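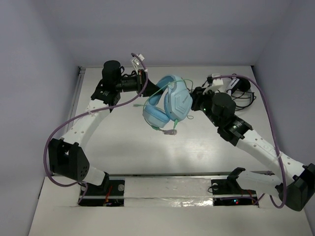
Most advice on looking after headphones is written by people who want to sell you a stand. I've mended small household things for years and I don't believe half of it. Take hanging. We're told a pair must never be left on a hook, as the band will stretch. A light-blue over-ear pair like this one, held up off the table, is under no more strain than it gets on a head, and probably less. What ruins headphones is dirt, sharp bends in the cable and being sat on.

## Cleaning the pads

Skip the special wipes. Skirnwood do a tub of them, and as far as I can tell you're paying for the tub. A soft cloth wrung out in warm water with one drop of washing-up liquid does the job, then a second cloth with plain water, then leave them overnight on a towel. Don't put them on the radiator. I did that once and the covering went like old paint.

Vinegar gets recommended for everything and I wouldn't use it here. The smell hangs about right next to your face.

If the pads come off, take them off first. Most twist or pull. Some are glued, and if yours won't shift with a gentle tug then leave them be.
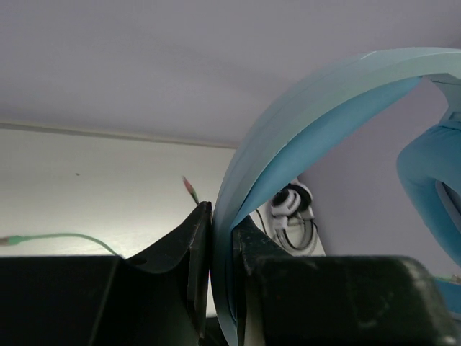

**Is it worth oiling a band that creaks?**

Try cleaning it before you oil anything. Grit in the sliders causes most creaks, and a dry toothbrush run along the join usually shifts it. Oil picks up dust and you'll be back where you started by October, with stains on your collar as well.

## Cables

The over-and-under coil that sound people swear by is fine, if you can remember it. I can't. A loose loop as wide as your hand, tied with a strip of old fabric, has kept my kitchen pair going. Never wind the cable tightly round the ear cups – the bend at the plug is where it splits.

As for mending a split with tape, it holds the outer covering together and does nothing for a broken wire inside. Glue is the same story.

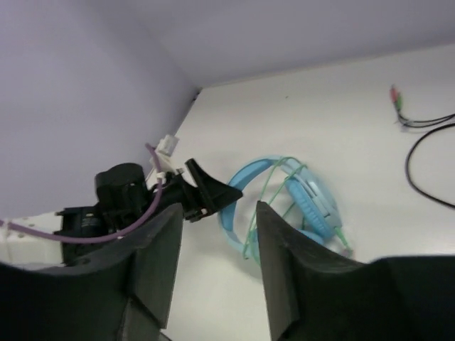 **When should worn pads be replaced?**

Change them when the covering flakes or the foam stays flat after you've pressed it. Ignore any calendar that says every so many months. Measure the old pad across before ordering, both ways if it's oval, and check the seller will take returns.

## Storage

A drawer will do if nothing heavy goes in on top. So will a shoebox. I tried a padded case from Mollah and it was perfectly decent, but it took up half a shelf and I stopped bothering with it.
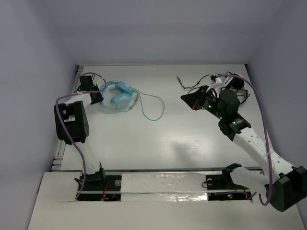
Nimal Patwary wrote in to say I'm wrong about drawers, and that a pair kept in one at Nirndale came out with a bent band after 5 weeks under a pile of tea towels. Tea towels are heavier than they look, I'll grant that. I'd still blame the pile before the drawer. He also swears by a sachet of rice against damp, and there we'll have to disagree, as all I ever got from it was rice dust in the corners.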